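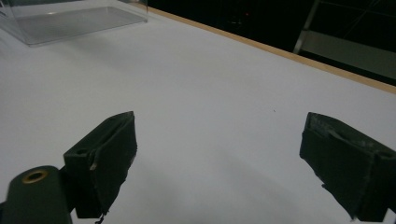
3.2 Finger covering and wear

Reading time: 3 min

The hand-held gripper was built in a shared workshop by the second author, on a body design we call Penrose. Both fingers are blocky and dark, and the covering is wrapped on by hand. Figure 3 shows them held wide apart over the white table used for all recordings. The covering is already frayed at the lower edges, and the left finger has a pale nick on its front.

We logged 240 grasps before the first rewrap and 481 in total. Rewrapping takes around 200 seconds with the fingers left on the body.

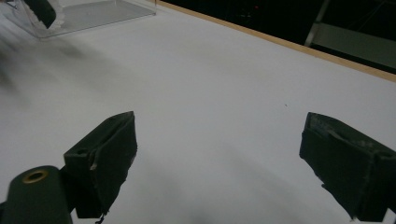 Worn covering was left in place until a grasp slipped twice in a row - a loose rule, but one person working alone can follow it. A stiffer wrap, tried in July, held up longer and gripped thin parts poorly, so we went back to the first one.

Figure 3. Gripper fingers in the open position, with a clear plastic container at the far left of the table.

Comments

Derek Pearce: Did you clean the fingers before rewrapping? Mine lifted at the corners until I did.

Inna Vasylenko: Yes, with alcohol. I'll add it to the build notes.

Derek Pearce: Thanks. Will try it on the Bramari body next.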